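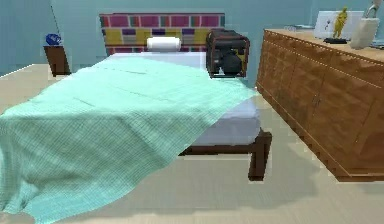
## Bed-making, simulated, part two

The bedroom loads now. Last month I could get the room or the blanket but not both, and when I did get both the whole thing ran at one frame every few seconds on my old desktop. I've since moved it to the shared machine at the workshop, which has a proper graphics card, and I can work on it in the evenings after the laser cutter people go home.

For anyone new, I'm building a small two-arm robot on a wheeled base. The job I picked for it is pulling a blanket straight on a bed. The arms are half printed. The base exists and drives. While the rest of the parts come in, I'm writing the control code against a simulated room so I'm not stuck waiting.

The room is stitched together from free models. The bed is one file, the sideboard is another, and the small stuff gets dropped in by a script that picks from a folder of 228 objects. The script knows which surfaces are flat enough to hold something. It doesn't know that a portable generator shouldn't go on a mattress next to the pillow. Shazia Mughal saw it over my shoulder and asked if I was planning for power outages. I added a "household" tag to the list that night and started sorting the folder by hand. I'm through most of it. For now I've left the generator in, and the planner has to treat it as something it can't drag cloth across.

## The blanket

This took most of November. The mint green blanket is a cloth mesh, and I start each run by dropping it from a random height and angle and letting it settle. In this one it ended up slanted across the mattress, with a strip of white sheet showing down the right side and a lot of fabric hanging off the left side and the foot. That's a good starting state for me. The robot has to find the edge, pick it up, and move it without pulling everything onto the floor.

Things I changed since the last post:

- Cloth thickness went up. Before, the mattress corners poked through the blanket.
- Friction between the blanket and the sheet is now a separate number from friction between the blanket and the bed frame. With one shared value, the blanket either slid off completely or stuck like tape.
- I gave the blanket a checked texture. Plain green looked fine to me, but the edge finder lost track of it on the flat parts. The checks also make stretching easy to spot, which helps when I'm hunting for bad settings.
- The settle time is 7 seconds of simulated time. At 2 seconds the cloth was still creeping when the planner took its first look.

Tarek Hattar suggested the separate friction values. He does sewing repairs two benches over and he brought me some sheet and blanket scraps to pull across each other with a luggage scale. The numbers I got were rough, but they beat the ones I made up.

## Results so far

I ran 26 starts overnight with a very simple plan: find the lowest corner, grip it, lift, move toward the headboard, let go. It finished with the blanket mostly square on 7 of them. In most of the others it gripped two layers at once and folded the blanket over on itself. A couple of runs stopped before they began, with the base parked on top of the hanging fabric. I need to keep the wheels farther back from the bed until the hanging part is up.

The lighting is also too kind. It's even and soft everywhere, and the back bedroom at my place has one window and a lamp with a yellow bulb. I'll add some ugly lighting before I trust the edge finder.

## Hardware

The second wrist is printed and the bearing fits after some sanding. The gripper pads are still a problem. The rubber ones grab well but leave marks on light fabric, so Glenys Hopkin is going to cast me a softer set when she does her next silicone batch. The left shoulder motor gets warm holding the arm straight out, and I may add a spring there.

Next up is gripping a single layer. I have one idea that involves pinching and sliding along the hem, and I'll post the runs when I have them.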